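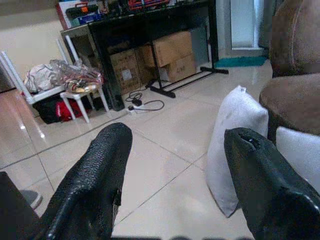 Ticket 460 – Cushion pick-up fails on the tiled floor, fine on the test mat
Site: Fletton lounge
Raised by: floor team
Handled by: Flendness support desk
Priority: normal
Status: closed, with one item left open for follow-up

Original report

The arm keeps giving up on cushions. It drives over, lowers, closes the fingers, lifts, and then says "no load" and goes back to its waiting spot. Sometimes it gets the cushion a hand's width off the floor and drops it. We tried it on 17 pick-ups this morning and only 2 ended with a cushion back on a chair. On the mat at Oronley, where we had our training, the same job was easy.

We're not cross about it, by the way. We love this thing. Before it came, the evening reset of the lounge meant a lot of bending and kneeling, and two of us have bad backs. We'd just like it to be as good here as it was in training!

Reply from support

Thank you, that's a really useful report, and the count helps a lot. Could you send us:

the grip force setting (Settings, Hand, Force)
whether "soft item" is ticked for cushions in the item list
whether the misses happen in one part of the room or all over
when the finger covers were last changed

Please leave the settings as they are for now so we can see what the arm sees.

Reply from site

Force is 70. Soft item is NOT ticked, we didn't know there was a box for it. Misses are all over, though worse on the side where the ceiling lights shine on the tiles. Finger covers have never been changed as far as anyone on this shift knows. They're the black bumpy ones.

Also, one of us has been standing the cushions on their edges because it seemed to help a bit. Is that cheating?

Reply from support

Not cheating at all, that's a great bit of noticing. A cushion on its edge gives the fingers something to close around, while a flat one mostly gives them the floor. Keep doing it while we sort the rest out.

Please try these in order, with five pick-ups after each step, and write down how many worked.

Step 1. Tick "soft item" for cushions. Save, then wait for the hand to open and close once on its own.

Step 2. Wipe both fingers with a damp cloth. No sprays or polish. Let them dry in the open position.

Step 3. Run "Learn floor" again with the lounge lights switched on as they would be for a normal evening. The set-up was done at Oronley on a dull mat, so the arm has never had a proper look at shiny tiles.

Step 4. Check the edges of both finger covers and tell us about any nicks or rough spots.

Log from site

Step 1 done. Three out of five. Already better! The hand closes more slowly now and squeezes further before it decides whether it has hold of anything.

Step 2 done. Three out of five again. The cloth came away quite grey.

Step 3 done. First attempt stopped halfway with "path blocked", so we moved a bag that was in the way and started over. Second attempt finished. Five out of five, including two cushions on the bright side of the room. There was cheering.

Step 4 done. There is a notch in the side of one cover, and the tip of the other is a bit frayed. Should we be worried?

Reply from support

Five out of five, lovely! The notch and the fraying are wear. You can carry on using the hand, but thin fabric may catch on a rough edge, so please keep it to cushions and leave the throws to people until new covers are fitted. A pair is on its way from the Sibiya store, along with the small fitting tool. The tool goes in at the base of the finger, never at the tip.

We have also changed our own set-up sheet. "Learn floor" will now be run in the room where the arm is going to work, on every new site. That comes straight from this ticket.

Further note from site

New covers fitted 2025-11-09. The first one took ages, the second went on in no time. Grip force left at 70.

Some things for the record, in case other sites ask how it has changed the work. The closing shift used to split into one person on floors and one on furniture. Now whoever is on floors walks through first and picks up cables, bags and anything small, then starts the arm, and the furniture person does the jobs that need a bit of judgement – stains, wobbly legs, deciding what has had its day. It's still two people. The last half hour is calmer, though, and those of us with sore knees have stopped swapping out of closing shifts.

The part we hadn't expected was how much we'd want to teach it. There's now a sheet on the staff room door headed "things the arm should know", and it's filling up fast. Top of the list at the moment: cushions wedged against an armchair. It waits, tries from the other side, then asks for help.

Reply from support

Please send us that sheet! Wedged cushions are a known weak spot. The hand needs room on both sides, and against an armchair it only has one. A "nudge first" move is being tried out at Oronley, and your site has been added to the list for it. Until then, pull the cushion forward by hand and press Resume. There's no need to restart the whole round.

Resolution

Cause: soft item setting off, floor learned on a different surface, dirty and worn finger covers.
Fix: setting changed, fingers cleaned, floor learned again on site, covers replaced.
Left open: cushions wedged against armchairs, waiting for "nudge first".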